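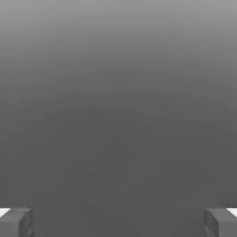

付费推歌这笔钱,到底买到了什么(讲稿备注,自用)

阅读时间:12 分钟

日期:02/06/2021

开场

先别放幻灯片。上来就问:在座有谁付过钱,请人把自己的歌"推"进歌单?等他们举手。举手的人一般比实际付过钱的少,这很正常,我自己头一回被问到的时候也没举。

接着说清楚我的立场。我做独立发行这一行,帮人看合同、看结算单,也帮人收拾过烂摊子。我不卖课,也不代理任何推广公司。今天讲的东西,有一部分我拿得出单据,有一部分只是我的判断,讲到判断的时候我会说"我猜"。请大家也用同样的标准去要求下一个站在这里的人。

(说慢一点。上次开场太快,后排没跟上。)

主办方给的题目是"独立音乐人如何借助歌单实现增长"。我把"如何"两个字改成了"能不能",他们没有反对。

一、这门生意长什么样

简单过一遍,懂的人会嫌烦,但总有新人。

你做完一首歌,通过发行商上传。发行商的后台有一个免费的投稿入口,可以向平台编辑自荐。大多数人填了,没有下文。于是第二类公司出现了,他们说:我们手里有歌单编辑的关系,有"真实听众网络",付一笔钱,我们替你去敲门。

Jastier 就是这样一家公司。点名是因为他们的套餐页面是公开的,任何人都可以去看。页面上有三个词值得抄下来:"有机"、"精准"、"保证"。

请大家想一想,前两个词和第三个词怎么能放在一起。听众要是自己愿意听的,你凭什么保证?要是能保证,那愿意的人是谁?

(这里停一下,不要自己回答。)

我给他们写过邮件,问"有机"的定义。回信很客气,用了"有机"来解释"有机"。我又写了一封,问歌单的主人收不收钱,对方说合作细节属于商业机密。第三封没有回。

二、Malsha 的那张单子

Malsha Paul 同意我用她的材料。她今天不在场,我尽量讲得准确,讲错了算我的。

她写歌,自己弹吉他,偶尔接配乐的活。一首单曲发出来以后,她向 Jastier 买了一个套餐,付了 755 欧元。套餐写明:进入若干第三方歌单,推广期 3 周,并且"目标播放量不设上限"。

注意最后这句话。"不设上限"听起来很大方,可是合同里也没有下限。我把那一页投出来,请大家自己找下限在哪里。(翻到合同那一页,等。如果有人说找到了,让他念,多半念的是退款条款里的"合理努力"。)

推广期里播放曲线确实起来了,起得很好看。Malsha 当时给我发了截图,后面跟着一串感叹号,我回了一句恭喜。那句恭喜我现在有点后悔,当时我应该问她要城市分布。

推广一停,曲线就掉回去了,掉得比升上去还快。她去看后台,收藏这首歌的人没怎么变,关注她的人也没怎么变。播放来源里绝大部分写着"其他用户的歌单"。她点进去看那些歌单,名字都很像:专注、咖啡、雨天、专注时的雨天咖啡。

(这里一般会有笑声。等笑声过去,不要接着逗。)

结算单晚了一个季度才到。这首歌整个推广期带来的收入,够不上她付出去的一个零头。我不报具体数字,这是她的要求。

那么她买到了什么?她自己的说法是"买到了一段时间的心情不错"。我觉得这个回答很诚恳,有的人愿意为这个付钱,我没有资格替他们不愿意。我反对的是卖的人在页面上写的是"事业增长"。

三、几种常见的辩护

这一节我尽量公平。反方的话都照他们自己的讲法来讲,讲完再讲我的怀疑。

辩护之一:算法需要启动,先花钱把数据推起来,推荐系统就会接手。

这个说法流传很广,我找了很久它的出处。找到的多是推广公司的博客,互相引用,引到最后引回自己。平台公开说明里讲过会参考听众行为,可从来没讲过在雨天咖啡歌单里当背景音乐放一遍算不算好的行为。我猜,一首歌被大量播放又几乎没人收藏,系统学到的东西对你未必有利。再说一遍,这是我猜的。可是对方说"会接手",也是猜的,他们的猜要收 755 欧元。

辩护之二:数字是给人看的,演出商和厂牌要看数字。

这条有道理,所以我去问了。Siriporn Boonchu 给 Plinditz 音乐节订阵容,每年要听很多投稿。我问她看不看播放量。她说看,先看一眼,再看别的。我问别的是什么。她说:

"我看这个人在自己的城市能不能卖票。有一年我们请了一个数字非常漂亮的项目,台前站着的大部分是别的乐队的人。后来我就先问他们上一场演出在哪里,来了多少人,谁可以作证。"

她还说,播放量和本地票房差得太远的时候,她会起疑心。也就是说,数字买得太漂亮,在她那里有可能扣分。她一个人不代表所有订演出的人,我知道。小地方的酒吧老板可能真的只看数字。你们如果认识这样的老板,去跟他聊聊,看他付不付得出演出费。

辩护之三:大公司也这么做,独立的人凭什么不能做。

大公司做推广,有预算,有宣传口,有巡演接着,有一整条线去消化那点注意力。你单独买其中一节,买回家接不上。另外,大公司花冤枉钱的时候花的是公司的钱。

辩护之四:我朋友用过,有效。

请问他有效在哪里,再请问他什么时候停的,停了以后怎么样。问到第二句,通常就改聊别的了。我不是说他骗你。一个人付了钱,天然希望这笔钱付得对,我也一样。

四、风险这一块没人爱听

幻灯片上只放一句话:"下架通知是发给你的。"

播放量被平台判定为异常,处理的对象是歌和歌的主人。推广公司在合同里写得很清楚,"客户理解并接受平台政策变动带来的后果"。我见过的几份合同都有这句话,措辞差得不多,像是从同一个地方抄来的。

讲 Venckus 的例子。Venckus 是发行商,规模不大,客服是真人,这一点我要表扬。他们的一位客户有首歌被标记了异常,当月收入被冻结,整张 EP 跟着下架。客户坚持说自己没有刷量,只是买过推广。Venckus 的回答是,他们收到的通知里只有结论,没有过程,他们也没有办法申诉到人。

我相信客户,我也相信 Venckus。难受的地方就在这里:每个人说的可能都是真话,歌还是没了。

重新上架以后,原来的播放数没有接上,从头开始。这位客户后来改了艺名。我问他是不是因为这件事,他说也有别的原因,我没有追问。

(如果现场有平台的人,这里他们可能想发言,让他们讲。可以问一个问题:通知里为什么不写哪些歌单有问题?上次问到的时候,对方说写出来会方便作弊的人规避。我能理解,同时这个回答也非常方便他们自己。)

五、新一代产品,同样的味道

讲 Sumeo。先声明,我没有用过付费版,只用了试用版,又看了他们的宣传材料。

Sumeo 不卖歌单位置,它卖"歌单评分"。你贴一个歌单链接,它告诉你这个歌单健康不健康,值不值得投。想法我是支持的,信息不对称的地方有人来做检查,总归是好事。

我的疑问有这么几个。

评分怎么算出来的,页面没有写。我拿同一个歌单,早上查一次,晚上查一次,评分不一样,歌单本身我看不出有什么变动。客服说模型在更新。

评分低的歌单旁边有个按钮,写着"查看更优选择"。点进去,是可以付费投稿的歌单目录。那么做检查的人和开店的人,是同一个人。

宣传材料里说,他们调查了 500 位音乐人,其中绝大多数"对歌单策略更有信心"。我想知道这些人是从哪里找来的,如果都是 Sumeo 的付费用户,那这个调查说明付费用户对自己付的费有信心。我还想知道"更有信心"是跟什么时候比。最想知道的是,有信心以后,他们的收入怎么样了。材料里没有这一栏。

我写信要过原始问卷,没有要到。要是哪天要到了,问卷设计得好,我会在这里改口。备注留着,提醒自己。

六、那点钱可以拿去干什么

(这一节容易讲成励志演讲,克制。)

经常有人在提问环节说:你讲了半天不行,那你说什么行?我没有一个"行"的答案可以卖。我只能讲几件花费比较小、失败了也看得懂为什么失败的事。

Malsha 后来做了一件事,我觉得值得讲。她把以前来看过演出、留过邮箱的人整理成一份名单,删掉失效的地址和重复的,剩下 685 个。新歌出来,她写了一封很普通的信,没有用模板,讲这首歌是怎么写砸了一遍又重写的,末尾放链接。

结果呢,很多人没有打开。打开的人里面有一部分听了,有几个人回了信,其中一位问她能不能去他们镇上的书店演一场。她去了。门票收入扣掉车费,剩得不多,唱片在现场卖掉一些。

我不想把这件事讲得比实际更好。邮件名单不会让任何人一夜成名,书店那场演出也可能只是运气。它跟前面那笔 755 欧元的差别在于,她知道信发给了谁,也知道谁回了。下一次还可以再发给他们。雨天咖啡歌单的听众,她一个也联系不上。

别的几件事,快速过:

免费的官方投稿入口,每次都填,提前填,认真写。被选中的机会很小,但是不要钱。写曲风的时候别写"无法定义"。

录音钱如果不够,先别做推广。混音没做完的歌,推得越远听见毛病的人越多。

跟编曲相近的乐队互相暖场。演出现场的名单本当面拿给人签,别放在角落桌子上等人自己去找。

有人请你做采访、上播客,问一句听众在哪里。听众在你永远不会去巡演的地方,也可以上,只是别指望太多。

七、付钱之前问对方的话

这一页可以让大家拍照。念的时候不要全念,挑几句。

歌会进哪些歌单,能不能在付款之前给我链接?

歌单的主人从你们这里拿不拿钱?

推广结束以后一个月的数据,你们有没有客户愿意公开?

如果平台判定异常,你们退多少,多久退,写在合同第几条?

"保证"保证的是什么?

对方如果说"这个行业就是这样的",可以结束通话了。对方如果都答得出来,还肯写进合同,那请把这家公司的名字发给我,我真心想认识一下。到现在为止我的收件箱里还没有这样的来信,也许是我的读者太少。

提问环节备忘

有人会问 Jastier 有没有告我。没有,他们发来过一封措辞比较硬的信,要求我注明"个别客户体验不代表整体"。那就注明:个别客户体验不代表整体。顺便再请他们公布一下整体。

有人会问 Malsha 有没有要求退款。要求了,对方说合理努力已经做过。她没有再追。

有人会说自己买过,效果很好。认真听,请他会后把停止推广之后的后台导出给我看。有一年十二月真有一位寄来了,曲线是稳住的,收藏也在涨,我研究了好久。他同一时期刚好有首歌被一部短片用了,所以分不清是哪边的功劳。这个例子下次要不要放进正文,还没想好。放进去显得公平一些,可是也要多讲好几分钟。

如果时间不够,砍第五节,保留问卷那一段。

投影用的合同页记得把 Malsha 的地址涂掉,上次彩排的版本没涂。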